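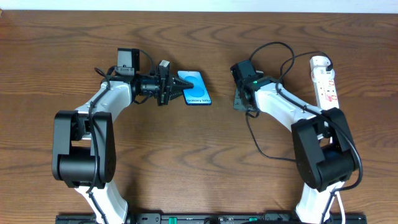
The tabletop, with the phone on it

Rubbing marks on a brown wood table from phones, how do I stop it?

Posted by Vendula Charvát

I have a brown wooden table with a strong dark grain. It stands against a white wall and gets used every day. Phones get put down on it flat and then pushed or turned with the screen lit, and I am starting to worry about what that does to the top. When the light comes in low in the late afternoon I can find a patch near the middle that looks duller than the rest. I can't feel anything there with a fingernail.

I bought the table used in September and I don't know what is on it. The seller thought it had been oiled but was not sure. I have only wiped it with a damp cloth since then.

What I would like to know is whether the dull patch is a scratch or just wear in the finish, and whether I can fix it without doing the whole top. I would also rather not cover it with a cloth — the grain is the reason I bought it.

Dagmar Kováčik

If your nail doesn't catch, it is wear in the finish and the wood under it is fine. Find out what the finish is before you put anything on it. Put a few drops of water on a spot near the edge and leave them for 5 minutes. If the water stays in beads and wipes off clean, you have a lacquer or a varnish, or oil that is still in good shape. If the wood goes darker under the drops, the oil has worn thin and the table wants more.

For oil, clean the top with a cloth and a little dish soap, let it dry overnight, then wipe on a thin coat of hardwax oil. Leave it 20 minutes and buff off everything that hasn't soaked in.

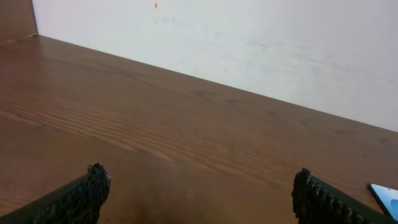 Go with the grain the whole way, end to end, in long passes. On a top with this much figure you will not see a join if you stop at a dark line, so you can do the middle section alone and look at it again the next day. Lay the used rags out flat outside to dry. Oily rags in a pile can catch fire by themselves.

If it is lacquer, oil will just sit on the surface and go sticky. Then you want a furniture polish and a soft cloth, and if that doesn't help, leave it alone. A dull patch in lacquer can be rubbed out but it is easy to make it bigger.

As for the phones, glass on a clean table does very little. It is the grit under the phone that dulls the finish. Wipe the table before you work at it.

Vratislav Baláž

I use Gullum wax on mine, it's fine. Twice a year. Never tested anything.

Tomomi Imai

Agree with the water test, but do it in more than one place. Mine beaded at the ends and soaked in at the middle where we sit. Also check the phone case, not only the phone. I had a hard case with a raised rim around the camera and it left fine curved lines that only showed from one side. I changed to a soft case and put a piece of thin cork where the phone usually goes. The old lines are still there, but there are no new ones.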